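3.2 What a session yields

Claims about cheap demonstration data tend to rest on a count of recordings, and our own first report was no better. We wrote that the Desley set held 349 demonstrations and left readers to suppose that all of them were of use. In this section we look again at that figure, and at how much of it a learning system could be expected to profit from.

Each demonstration was made by a person working at a table with a pair of hand-held grippers. Two people, Yanti Pillai and Dimas Goh, shared the recording. They were told which object to move and where it should end up, but the manner of doing it was left to them. This was a deliberate choice in the Borkberg protocol, on which ours is based, and the argument for it is that variety in the examples leads to a policy that copes with variety in the world. We have seen the argument repeated often and tested rarely.

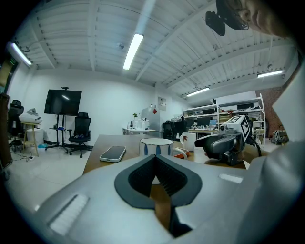 The trouble is that freedom of manner does not bring much variety. Within a short time both of our demonstrators had settled on a favourite approach to each object, and they kept to it. When Ross Yule sorted the recordings by grasp, he found that 300 of the 349 fell into a handful of near-identical motions. The remainder were mostly corrections: a missed grip, a second attempt, a pause while the demonstrator thought. One might well argue that these are the more valuable part. Our filtering script, taken over unchanged from the Stisodton release, was written to throw them out.

We therefore ran the filter twice, once as published and once with its pause rule switched off. The second run kept 54 recordings that the first had rejected. Lies De Graaf watched every one of them and judged the greater part to be perfectly sound. Whether a model trained on them does better is a separate question, and Section 5 gives a less cheerful answer than we had hoped for.

Figure 2. Tabletop task with hand-held grippers, demonstrator's view. 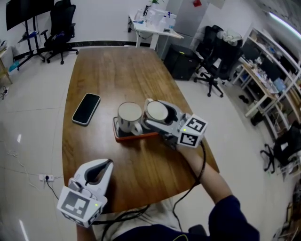

Object choice deserves the same suspicion. Household items are popular in this field because they are easy to find and look convincing in a paper, yet a set built from them can be far narrower than it sounds. Crockery is a good case. In Figure 2 the two mugs stand side by side on one tray, both white with a dark pattern, and the gripper has closed on the right-hand one. A system trained on many recordings of this kind may learn to pick up a mug, or it may learn to reach for something pale against a dark background. Success rates measured on the same table with the same crockery cannot tell these apart. We say this as a criticism of our own set first, though the Võ benchmark seems to us open to it as well.

A further doubt concerns the room. All our sessions took place in one, and the furniture behind the table was never treated as part of the design. Ruby-Lee Nepia, who reviewed an early draft, asked what would happen if the background were masked during training. We have tried this only on a small scale – too small to report as a result – and the scores moved enough to worry us.

None of this shows that hand-held recording is a poor method. It is quick, and the demonstrators preferred it to steering an arm from a distance. What we dispute is the habit of quoting the number of recordings as if it measured how much there was to learn from them. In the tables that follow we give the full count and the filtered count together, and we ask readers to put little weight on the first.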